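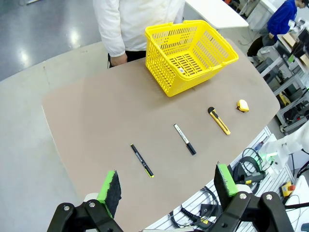 Suha Moussa writes that her shop paid $3,573 for a used arm and then found the gripper was extra.

Ask for one quote covering arm, gripper, cables and stop button. Leave 12 percent for spare finger pads and brackets. Try it on the small things you handle every day – pens, a tape measure, a utility knife – before you sign. Allow 2 weeks for setup, and measure the bench first. Idell holds a quote for 48 days.

Filed under: Workshop > Buying Smart
Print | E-mail
12 shares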